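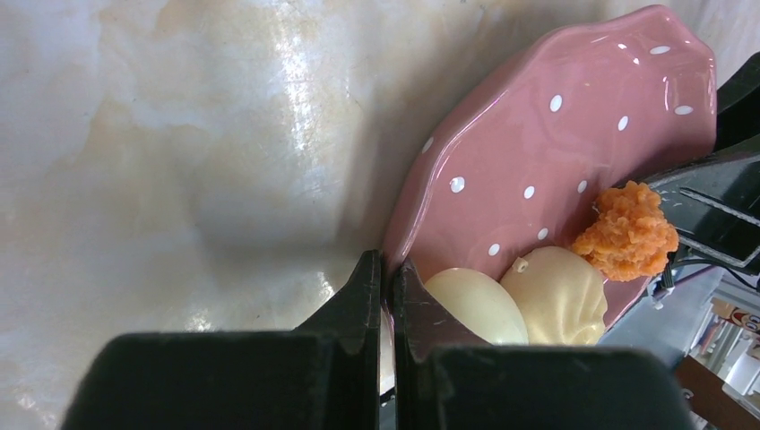 My enamel pin habit began in November with a badge from the Bendgate bus museum, and I now own 242 of the things. Most live on a cork board. The overflow was meant to go in a pink dish with white polka dots, but lunch tends to get there first, so the Morris dancers are back in their envelope.

Ye-seo Min swapped me a Cudov town crest last week for two spare lighthouses – a bargain, until I noticed the clutch was missing. Replacements come in bags of 204. I need one. I've ordered the bag anyway, which presumably means I'll have to buy another 203 pins.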